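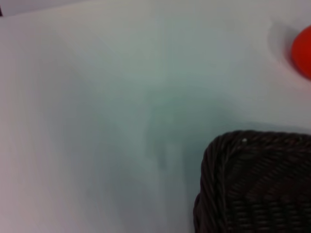 Jakavthorpe Paper Conservation Workshop — bench notebook

4th March

Lamell ledger, wash and deacidification, continued from the last entry. Text block is now fully pulled apart, spine linings off, sewing kept in the envelope inside the box lid. 70 leaves to treat in this batch. The remainder of the volume stays interleaved in the press room until these are back under boards.

State at start of day: iron gall ink throughout, brown to near black, heaviest in the cash columns where the clerk ruled over his own totals. Haloing on most rectos. Two leaves with breaks along the double rules, both already faced with tissue. Size mostly gone at the fore edge, still good in the gutter. Tideline from the old leak runs up from the tail and stops short of the first ruled line on the early leaves, higher on the later ones.

Spot tests

Bathophenanthroline strips on the ink before anything else. Strong pink on every recto tested, faint on the versos. So free iron(II) is present and plain water alone is ruled out. It would move the iron sideways into clean paper and we would see it as new haloing in a few years.

Red ink in the index column tested separately with water, then water and ethanol, then ethanol. Bleeds in water at once. Slight feathering in the mixture. Stable in ethanol for as long as I held the blotter on it. Leaves with red ink go in a separate pile and will not be bathed. They are marked with a pencilled R on the interleaf, never on the leaf itself. Please keep to this, I found one marked on the tail margin from the October survey and it took some getting off.

Surface pH, flat electrode with a drop of deionised water, read after the reading settled. Low at the fore edge, less low in the gutter, lowest of all inside the tideline. Figures are on the record sheet and not repeated here.

Bath sequence used

1. Humidify between damp blotter and Gore-Tex until the leaf lies limp. Do not rush the heavily inked ones, the ink areas take up moisture at a different rate from the bare paper and the leaf cockles.
2. Support on non-woven polyester, one above, one below. Float in on the lower sheet.
3. Calcium phytate bath, pH checked before each group of leaves and adjusted with dilute ammonia.
4. Retest with a strip. If pink, back in fresh phytate. Most needed a second bath, a few a third.
5. Rinse, then calcium bicarbonate.
6. Out on the support, drain at an angle, on to blotter.
7. Gelatine size once surface dry, brushed through the polyester.

The phytate went cloudy in the second mixing. This was my fault, ammonia added too quickly and the precipitate would not go back into solution. Poured away and made again. For anyone repeating this: add the ammonia drop by drop with the stirrer running, and stop well before the target because the meter lags. The recipe card in the fume cupboard gives the order of addition correctly but says nothing about speed. I have pencilled it in.

Bicarbonate was made with the Didenko carbonator. It does the job but the seal on the lid has hardened and the pressure drops off unless the clamp is done up again after a few minutes. A replacement seal is needed. Solution was clear after standing overnight. I decanted from the top and left the last of it in the bottle.

Group size

Started with eight leaves to a tray, went down to six. Eight fits, but the supports slide over each other when the tray is tipped and there was one moment with a corner folded under. No loss. Six it is from now on, which puts another day on the batch. I prefer the extra day.

Gelatine

Type B, 2 per cent for the ordinary leaves. Soaked cold, then warmed in the water bath, never over direct heat. Tried it weaker on two blank leaves from the back. It gave little handle and the fore edge still felt like blotting paper once dry, so I stayed with the stronger mix. It sets in the brush if you stop to answer the telephone. Keep the brush in the warm beaker.

Slight gloss on one leaf where it pooled under the polyester. Reduced with a damp swab before it set. Not visible in raking light afterwards, only when you know where it was.

Mending tissue

Jusby sent the sample pack of remoistenable tissue. Three weights. The lightest is very good over ink, you can read the figures through it without effort, but it tears when lifted off the carrier if the carrier has been stored anywhere damp. The middle weight is what I shall use for edge losses. The heaviest is of no use on this paper, it is stronger than the leaf and will make a new break line beside the old one.

Activated with the water and ethanol mixture on a sponge, blotted, laid down, pressed under a small weight through bondina. Water alone is not to be used for activating near the ink, even on the phytated leaves. The treatment slows corrosion, it does not make the ink fast.

Test mends on the blank leaves have held after flexing. I would like to see them again after a spell in the store before committing to the same tissue for the second volume.

Drying

Between blotter and felts under light boards. Blotters changed after the first half hour, again at midday, again before leaving. The leaves sized in the morning had gone flat by late afternoon but still felt cool to the back of the hand, so they stay in. Sized leaves are interleaved with silicone release paper. One of the earlier batch was not, and it took a steamed blotter and a lot of patience to part it from its neighbour.

The grain of the new blotter runs the other way from the old stock. Check before stacking. Mixed grain in one pile gave a faint ripple across three leaves, which have been re-damped and are back under the boards on their own.

Environment

Room at the usual set point first thing. Humidity crept up through the morning with the trays open, as it always does when both sinks are in use. Extraction on for the phytate only. The thermohygrograph by the door and the digital logger over the bench disagree again, and I trust the logger. The thermohygrograph wants its hair bundle looking at.

Costs, for the quarterly sheet

Blotter, 200 sheets, will run out before the batch does. Reorder now at the same weight and ask for long grain. Cost estimate for the full treatment of the volume stands at 700 as quoted, excluding rebinding. The third phytate baths were not allowed for. I think it can still be held, but the second volume should be quoted higher if its ink looks anything like this.

Paper notes

While the leaves were limp I took the opportunity to look at them over the light sheet. Laid paper, chain lines vertical, fairly even. Watermark in the first half of the block is a shield over initials, second half has no mark I can make out, and the laid lines are closer. So two stocks, which would fit with the change in the ruling partway through. The change of stock falls in the middle of a gathering, meaning the clerk or the stationer made up the last few sections from what was to hand. Worth a line in the report. Tracings are in the folder. The initials could be read two ways and I have not chosen between them.

The ruling in the second half was done after folding, by the look of the offsets. In the first half the rules run straight through the fold and so were done on the open sheet.

Loose matter

Four pins, removed, bagged, rust stains recorded. One pressed stem, grass or similar, between two leaves of the seed account, left in its place in a polyester pocket. A slip with a sum worked out on it in pencil. The sum is wrong, and the wrong total is carried into the ledger in ink. Slip retained with its leaf.

To do

— Phytate, fresh, first thing. Slowly.
— Finish the ordinary leaves, then wash down trays before starting anything with an R.
— Red ink leaves: try local treatment on the suction table, ethanol-rich mixture, one corner only, and look at it dry before going on.
— Strip tests on the dried leaves from the first group. If pink has come back, stop and discuss.
— Seal for the carbonator.
— Ask for the long-grain blotter in writing, they sent the wrong one last time on a telephone order.
— pH meter: buffers are past their date, open the new ones.

Strip packet number and phytate batch details are on the inside cover of this book. Wet leaves under boards at the end of the day are in the left-hand press only. The right-hand press has the map in it, please do not open it.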